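Forum > Movies & TV > General Chat

How long do you give a slow movie before you bail?

**popcornfordinner**
OK so I finally watched Gostness last night after everybody on this board (you know who you are) spent the whole winter telling me it was the best thing they'd seen in years. 139 minutes. I made it to the part where she's sorting her dead aunt's mail, and then I turned it off and went to bed.

I feel kind of guilty about it! I'm usually a finisher. I sat through all of Ferkari in the theater with a headache, and I ended up loving the last half hour so much that I bought a ticket for the next showing. But with Gostness I just kept checking how much was left. There's a shot of a ferry dock that goes on so long I thought my internet had frozen.

So what's your rule? Do you have a cutoff? And should I go back and finish it, or is the mail scene pretty much what the rest is like?

**halfprice_matinee**
The mail scene IS the movie. If that didn't get you, the rest won't either, and that's fine. I cried at it, but I also cry at grocery store commercials.

My rule is the length of a TV episode. If I don't care about a single person on screen by then, I'm out. Life is short and my watchlist isn't.

**dockside77**
Strongly disagree with the post above. You can't judge Gostness without the last section because it changes what the mail scene means. I won't spoil it, but pay attention to which letters she doesn't open. I missed it the first time too.

I also don't think a cutoff makes sense for this kind of movie. You wouldn't leave a concert in the middle of the quiet part.

**halfprice_matinee**
I have absolutely left a concert in the middle of the quiet part.

**rewindkid**
I think it matters a lot where you see it. I caught Gostness at the Laren back in December, with a big screen and maybe the best sound in town, and the ferry dock shot was gorgeous. You could hear the ropes. Then I tried to show it to my sister at home and she was on her phone in no time, and I was getting bored too, which surprised me because I'd been raving about it for weeks.

Slow movies need a dark room and no pause button. With a pause button I'm up getting a snack every ten minutes and then I've lost the thread.

**popcornfordinner**
Yes, the pausing! I paused it three times before the mail scene even started. Once for the dog, once for the laundry, and once for no reason at all. I wish I'd gone to the Laren, but parking over there is such a pain that I always talk myself out of it.

@dockside77 okay, now I'm curious about the letters. I hate that.

**couchcritic_mel**
Unpopular opinion — Gostness would have been better at 80 minutes. I liked it! I'd watch it again! But there's a really tight little movie in there, and the director couldn't bear to cut any of the walking. She walks to the store, she walks back from the store, she walks to the neighbor's. I get that she's lonely. I got it at the store.

Ferkari is slow too, but every scene in it moves something along, even if it's only a little. The dinner with the burned rice has barely any talking and you come out of it knowing the marriage is over.

**dockside77**
The walking is how you learn the town, though. By the end you know exactly how far the house is from the dock, and that's why the ending works. Cut it to 80 and the ending is just somebody standing there.

And the burned rice scene is great, but the score tells you what to feel the whole way through. Gostness hardly has any music at all. I'd rather be trusted a little.

**couchcritic_mel**
Fair about the score. It lays it on pretty thick. I'm still not giving you the walk to the neighbor's.

**rewindkid**
Can we talk about shows for a second? I have way less patience with those. People told me Ginting "gets good around episode 7" and I'm sorry, but that's an entire evening or two of my life before the good part. A slow movie asks for one night. A slow show wants me to move in with it.

**halfprice_matinee**
Ginting never gets good. I went all the way to the end and I want my week back.

**lateshow_lou**
Jumping in as somebody who works evenings and watches everything in pieces. I don't really get to do the dark room thing, so I've gone the other way and stopped feeling bad about it. I watched Gostness over three nights, like chapters, and I think it holds up that way. First night up to the mail, second night up to the neighbor's party, third night the rest. The gaps gave me time to chew on it at work.
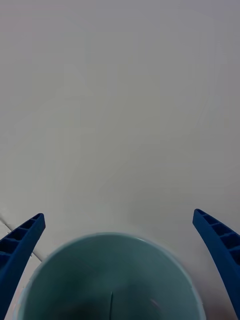
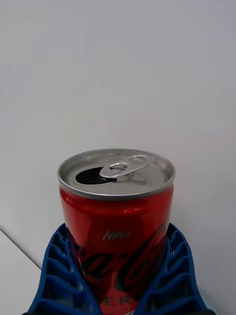 Coke, already open 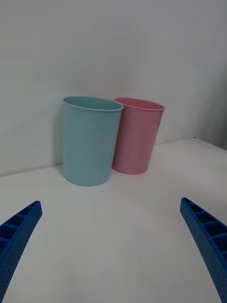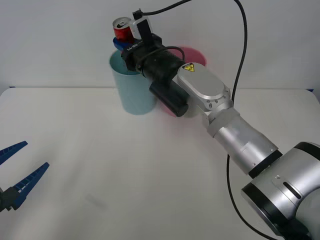
The one thing I'd say is don't leave more than a day in between. I did that with Ferkari and completely forgot who the brother-in-law was, and he turns out to matter quite a bit. Popcornfordinner, you've already done night one without meaning to. Just pick it up at the mail.

**popcornfordinner**
Oh, I like that. Night one, done. I'm going to back up to the start of the mail scene and look at the letters like dockside said, phone in the other room this time.

**dockside77**
Watch the green envelope.

**halfprice_matinee**
Wait, what green envelope?

**couchcritic_mel**
Great, now I have to watch all that walking again.

**popcornfordinner**
Update, 19th May: finished it. I still think the ferry dock shot is too long, and I'm with mel on the neighbor's, but the letters got me pretty bad. Is there anything else by the same director that's worth a night? Preferably with less walking.

Tagged: slow movies, Gostness, Ferkari, viewing habits

Contact us | Forum rules | Copyright the board and its posters | Back to top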